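## Soft colors, round shapes: the pastel set is our pick for January

If you've been in the Brultstead Toy Library lately, you know how loud our shelves can get. We own 76 boxed sets and most of them flash, rattle, click or sing. I love them all (well, nearly all). But the one I keep pulling out to show people is number 63, which has no buttons and no instructions, just a handful of smooth, rounded pieces in pale colors.

It came to us from the Acheampong family play fund along with two puzzles and a marble run, and I'm embarrassed to say it sat on the bottom shelf for most of the fall. Then we put it out on the low table at the Darden Street branch, and it has hardly been back in its box!

My own favorite is the lavender disc. It's thick, with a rim that's rounded all the way around, and it has a bit of a shine to it. Tilt it toward a window and you get a bright streak across the top that slides as you turn it. I've watched toddlers do that over and over, and I've done it myself while the kettle boiled.
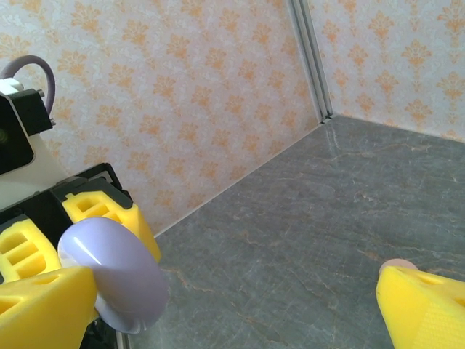
Lavender is the soap, wrote one reader from the Griveo side of town, and has been since the first evening we had the set home. Every doll in the house has been washed with it. The pink egg gets tucked under a dish towel to hatch, and we all have to whisper until it does. Could we please keep it another two weeks?

Yes, you can, as long as there's no hold on it. Renew at the desk or by phone.

I love that soap idea, and I've heard plenty of others. It has been a hockey puck, a pill for a sick bear, a full moon and a very fancy cookie. One little visitor laid it on the windowsill and told me it was asleep, so we left it there through snack.

The egg gets a different kind of attention. It's a little flattened, so it sits nicely in a palm, and children who are rough with everything else in the building will carry it across the carpet in both hands as if it might crack.
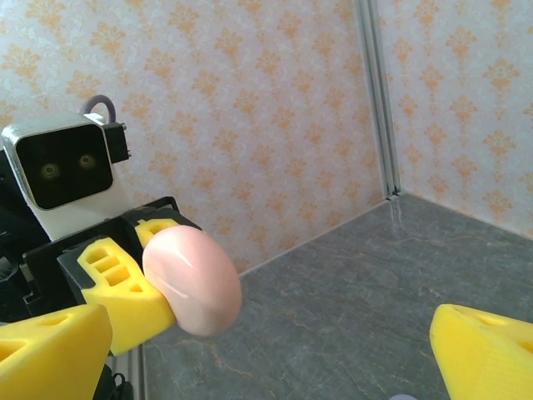 Try it next to the disc and ask which one will roll farther. Then prop up a baking sheet and find out. Older siblings like to be in charge of the baking sheet, and the egg takes a crooked path down that gets a laugh every time. For a quieter game, put both under a scarf and let your child tell you by feel which is which, or trace around them on paper and color in the outlines.

We usually suggest 15 minutes with the set on its own before you add cups, spoons or blocks. After that, bring on the whole kitchen drawer!

A few housekeeping notes on set 63. Wipe the pieces with a damp cloth before you return them and let them dry with the lid off. Please check under the couch as well. The drawstring bag is getting thin at one corner, so pack it inside the box.

We closed out last year with 614 loans across both branches, and I'd be thrilled to see more of the quiet sets in that number next time. The hold list for this one is on the clipboard by the door.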